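Trurnus long labels and folded leaflet strips — printed, trimmed and barcoded
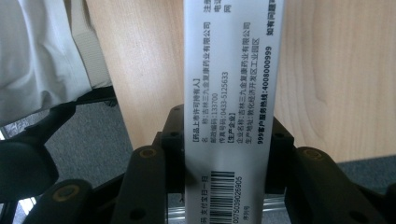

Page last changed: October, by Umut

Hello, Umut Türkmen writing, I look after the narrow printing at Trurnus and I get to write this page because I'm the one who answers the emails about it. If you've landed on this from the label menu, you're in the right place for the long thin stuff: strips, tall leaflets, inserts that go in beside a bottle or a blister pack, anything where there's a lot of words and not much width to put them in.

The strip at the top is a good one for showing what a narrow bit of paper can be asked to carry. It's Chinese pharmaceutical text, black on white, with bracketed headings for the marketing authorisation holder and the manufacturer, then the company name (Jilin Sanjiu Jinfukang Pharmaceutical), the postcode, a fax number, the production address in the Dunhua Economic Development Zone, a customer hotline in heavier type and a barcode with its number in little black digits. That's a full address block, a phone block and a code, and it still reads! I send people to it when they tell me their text won't fit.

What you can order

We do three papers on this line. The plain white is what most people take and it's the one I'd start with. There's the light gloss, which has a bit of a shine when you tilt it and makes small black type look very crisp. Then there's Fimara, our own name for the thin folding paper, and if you've got a leaflet that has to go down to the size of a stamp then you want Fimara and you can stop reading about the other two. It folds up to 10 times without getting fat at the corners. The gloss doesn't like being folded that much, it cracks a little at the crease and you'll see a white line through any solid black.

Everything comes flat unless you ask for folding. Folding adds a working day, sometimes two if the Bach is busy (the Bach is our folder, it's a lovely old machine and very fussy about humidity, so a wet week in Duketbridge slows everybody down).

Rolls or cut pieces, your choice. Rolls hold 1150 strips at the standard length. Cut pieces are banded and boxed, and the biggest box takes 4000. You can mix languages within a box as long as each language is its own band, and please tell me which language goes on top because I'm going to guess otherwise and I'm only good at two of them.

Type and languages

We print in whatever script you send. Chinese, Turkish, Greek, Arabic, Thai, we've had all of them through. Please send the file with the fonts embedded, or turned to outlines if your software does that. I had a job in last spring where every bracket in a Chinese file had turned into an empty square, and it looked fine on the customer's own screen, so neither of us spotted it until the proof. It cost a day and a pot of coffee.

On size, we'll print down to very small type but I'd ask you to think about who is going to read it. If it's for somebody's gran at the kitchen table then give the phone number a bit of weight. Bold for the hotline, normal for the rest, headings in brackets or bold but not both. It's simple and it works. The lines that people look for in a hurry are nearly always the phone number and who makes the thing, so those want to be findable without reading every word.

Line spacing is where the space is hiding, by the way. People shrink the letters first, and I'd much sooner you tightened the lines by a hair and kept the letters a decent size. Chinese text is a bit different, the characters are square and busy and they close up if you go too small, so let them have their room and put fewer of them on a line.

You can run the text along the strip or across it. Along is better if you've got long lines like addresses and company names, across is better for short lists.

Barcodes

Yes, we do them, and yes, we check them. Send the number as text in your email as well as in the artwork, so I can compare one against the other. We print codes in solid black on white and leave clear paper either side of the bars. Please don't put a tint behind them, please don't stretch them to fill a gap, and if you've got a scan-to-pay or scan-for-info line next to the code then keep it from crowding the bars. A serial number line can sit beside it quite happily, we can print a different serial on each piece if you send me a spreadsheet.

One barcode on each strip is included in the price. A second is a small extra and I'll put it on the quote.

Trimming

The edges are cut with a rotary blade after printing. I ask for a little spare on each long side, so nothing important should be sitting right on the edge, and if you've got two panels side by side then leave a proper gap between them. We had a whole batch (product code 3861, if you're the customer you'll remember) where the two panels were so close together that there was no safe place to put the blade. We redrew it and it all went out fine in the end, but I'd have liked my Monday back.

Questions I get a lot

Can I have a sample? Of course! Tell me which paper and I'll post you a few blanks and a few printed ones. They're free, you only need to give me an address.

Do you translate? No, sorry. We print what you send. We also don't check medical wording or legal wording or anything of that sort, it's your text and it needs to be right before it gets to me. I'll shout if I see something that looks odd, but I'm looking at it as a printer.

Will the ink rub off? It needs a bit of time to set. The plain white is quick, the gloss is slower, so we leave gloss jobs overnight before we box them. If you're putting strips through an applicator the same day they arrive then go for the plain white and save yourself the bother.

What about adhesive? The plain white and the gloss both come with or without. Fimara is without only — it's too thin for the glue and it curls like anything. We tried it twice.

Can I collect? You can, the counter at Duketbridge is open until half past four. Ring the bell by the side door, the front one has been stuck since the summer.

Proofs and ordering

Send me the artwork as a PDF at full size, the quantity, the paper, rolls or cut, flat or folded. I'll send back a proof on screen, and if it's your first order with us I'll post a paper one too, on the proper stock. Please print the screen proof out and hold it at arm's length before you say yes. It's such a different thing on paper, and small type that looks enormous on a monitor can vanish altogether once it's the real size.

Repeat orders don't need a new proof unless something has changed. If even a fax number has changed then tell me, and we'll do a fresh one.

Prices are on the quote form because they depend on length and I'd only confuse everybody by putting a table up. Short runs are welcome. Add a note in the box at the bottom of the form if it's urgent and I'll see what's on the press.

Related: Trurnus roll holders — Fimara blank stock — carton labels — folding only (send us your own sheets)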